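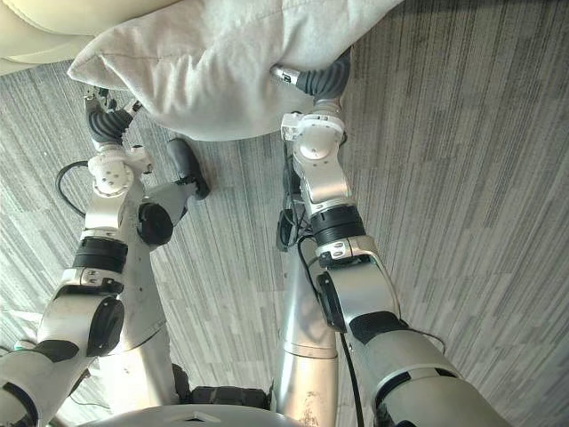 关于团体参观Berchtold居家机器人开放日的若干问题

Hermine Widmer

本人受单位委托,负责联络今年11月赴Berchtold演示中心的团体参观。我单位主要从事老年居住与生活照料方面的培训,参观人员共13人,多数具有护理或家政管理背景,没有工程背景。主办方寄来的通知篇幅较短,仅说明当日将演示双臂机器人整理靠枕、拿取小件物品等居家作业,并附有入场须知。现有以下事项希望向曾经参加过该活动的单位或个人请教:

一、现场演示是否按固定场次进行,团体能否要求延长某一项目的观看时间;

二、讲解内容是否要求听众具备技术基础,是否需要提前给参观人员安排说明会;

三、参观人员能否自带物品,请现场工作人员用机器人试行抓取。我单位同事对此项最为关心,已有人提出希望带药盒和叠好的毛巾前往;

四、现场拍照、录像有何限制,所摄材料能否用于内部培训。

另外,通知中提到“参观者须服从场内引导”,未作进一步解释。如有了解具体执行方式者,亦请一并告知。参观结束后我单位须提交书面报告,故希望在出发前尽量明确上述事项。谨此致谢。

Gitau Waweru

我曾于去年随Plikow职业培训部参加同一活动,并负责撰写参观纪要。现就所知逐项答复,今年安排如有调整,应以主办方的书面通知为准。

关于场次。演示按场次进行,每场70分钟,其中包括入场讲解、居家作业演示和答疑。场次之间须整理场地并检查设备,团体若要求延长,一般不予同意。我方当时曾提出在靠枕整理一项多停留片刻,引导员的答复是可以在答疑时段请操作人员重做一次,但不得挤占下一场的入场时间。建议贵单位提前将最希望细看的项目以书面形式告知对方,以便讲解员在时间分配上有所准备。

关于讲解内容。讲解分为一般场和技术场,报名时须注明。一般场不涉及控制算法,主要介绍机器人在居室环境中能够承担哪些动作、动作的速度如何、在什么情况下会停止。护理背景的听众完全可以听懂。技术场由开发人员主讲,默认听众了解机械臂的基本构成,问答中亦多使用缩写。若贵单位选择一般场,没有必要另行召开说明会,将入场须知发给每位参观人员阅读即可。

值得提醒参观人员留意的是柔软物品与硬质物品在处理方式上的差别。靠枕一类物品在夹持时会变形,两侧手臂如何选取夹持位置、如何保持间距,都会影响物品提起后的姿态。观看时如果只注意物品是否被提起,容易忽略前面的接近和调整过程。我方纪要中对此记录较少,事后补写报告时颇感不便。

小件物品的演示则需要另一种观看方法。夹爪与物品之间的距离很近,站在后排往往只能看到手臂的背面。 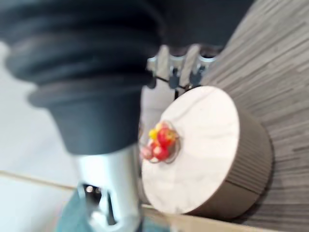
因此入场后应当先看清演示台的朝向,再决定站位。身高较矮或使用轮椅的参观人员可以在报到时提出申请,由引导员安排在前侧。去年我方有同事未提前申请,到场后再作调整,耽误了一些时间。此外,夹爪接近物品时,讲解员通常会暂停讲话,请大家在这段时间内同样保持安静,问题留待答疑时再提。

关于自带物品。去年的规定是,参观人员的个人物品一律不得放上演示台。这一规定在现场执行得较为严格,我方有人带去了一个餐具盒,也未获准试用。药盒、毛巾等恐怕同样如此。贵单位若确有研究或培训上的需要,可以另行申请专项试验,但该类申请与开放日无关,须单独填表并支付2000元的场地使用费。费用标准系去年所见,今年是否变动我不清楚。

关于“服从场内引导”。具体而言,地面设有边界标识,参观人员应当站在标识以外;手臂运行期间不得伸手指向或触碰设备;引导员示意后退时应当立即后退,不必等待说明原因。随行人员中如有听力不便者,宜安排同事陪同站立,以免错过口头提示。

Edith Londoño

可以拍照,我们去的时候都拍了。闪光灯不行。录像好像要签一张单子,我没有录,具体不清楚。报到处在入口左手边,早点去,排队挺慢的。

Flurina Moser

就拍摄事项补充说明如下。我在Prudness资料室任职,曾为本单位办理过该活动影像材料的使用登记。

静态照片可以自由拍摄,但不得使用闪光灯和三脚架,亦不得拍摄操作台上的显示屏。录像须在报到处签署《影像使用承诺书》,写明拍摄人、用途和保存期限。用于单位内部培训属于允许范围,在公开网站或社交平台发布则须事先取得主办方的书面同意,审核期限为7个工作日。承诺书由团体负责人统一签署即可,各人无须分别办理,但负责人应当对本团体全部影像材料的使用承担责任。

照片中如出现其他单位的参观人员,即使仅供内部使用,也应当先作遮挡处理。我们曾因疏忽将一组未经处理的照片放入课件,后来按照对方要求全部撤换。

对于Waweru先生所述的费用,我方掌握的情况略有出入。专项试验的收费包括一名操作人员在场,但不包括试验后的书面记录;如需对方出具记录,应在申请表的备注栏内注明,另行商定。申请人还须列明拟试物品的尺寸、重量和表面材料。以毛巾为例,仅填写“毛巾”是不够的,须说明折叠后的大小。我单位第一次提交的申请即因此被退回。

关于书面报告,建议贵单位在参观前先行分工,由一人记录讲解内容,一人记录演示过程,另一人负责拍照。演示过程的记录宜按动作先后书写,例如接近、夹持、提起、移动、放下,并注明其间有无人工介入。若讲解员未主动说明某一动作系自主完成还是由人员遥控完成,应当在答疑时段当面询问,并将答复如实写入报告。对于贵单位这样以照料培训为主的机构,此点关系到学员如何理解设备的实际能力,不宜凭现场印象推断。

Hermine Widmer

感谢各位答复。我单位已决定报名一般场,并通知同事不再携带个人物品。毛巾与药盒的试验拟另行研究,待与培训部门商定后再作申请。影像承诺书将由我本人签署。

尚有一事待确认:通知所附路线图标有Kadska一侧的入口,而报到处的位置未予注明。Londoño女士所说的“入口左手边”是否即指该入口,如方便请再予说明。

Edith Londoño

是Kadska那个入口,进门就能看到。另一边的门是送货用的。

最后更新:11月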